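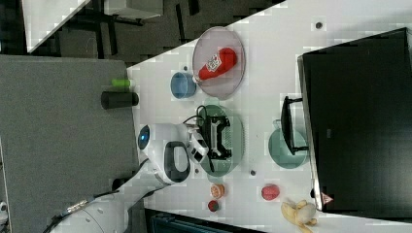
Why does a squeeze bottle leave a sticky ring on a plate when the cap is closed?

The thread under the cap is usually dirty. Dried sauce holds the cap a hair off its seat, and a bottle lying on its side does the rest.

Stimik Kitchen Help
Ticket 639 – Sauce on everything
Product: Cerero squeeze bottle, red
Status: Closed
Opened: January 13, 2019

Customer wrote:
I own two of your bottles and one of them has been weeping since December. I have tightened it. I have tightened it again with a rubber glove on, which gave me a sore wrist and the same puddle. The plates are Sial, the plastic ones, and they now have a faint ring that survives the dishwasher. Is the bottle defective or am I?

Support replied:
Neither, with luck. Please try the following and write back.
1. Unscrew the cap and look at the thread. Anything brown is old ketchup.
2. Soak cap and nozzle in warm water with dish soap for 28 minutes. Half an hour is also fine, but 28 is what the leaflet says and we are loyal to the leaflet.
3. Scrub the thread with an old toothbrush, then let everything dry.
4. Fill with water, close, and lay it on a paper towel overnight.
For the ring, use baking soda paste and a soft cloth. No scouring pads – they scratch the plate and the next stain moves right in.

Customer wrote:
Thread was disgusting. Soaked, scrubbed, did the towel test. Towel had one damp spot the size of a pea. Plate is better, though I can still find the ring if I'm in a bad mood.

Support replied:
A pea means the seal ring is worn. It's the thin clear one inside the cap, part 783, and it fits the Falel bottles too. We're mailing you 3. Press it in flat side down.

Customer wrote:
Put it in flat side up. Much worse. Put it in flat side down. Dry towel two nights running. The spare rings are in the drawer with the other spare rings, whatever those belong to.

Ticket closed by customer.
Related: 'Nozzle blocked by mustard'; 'Cup smells of dishwasher'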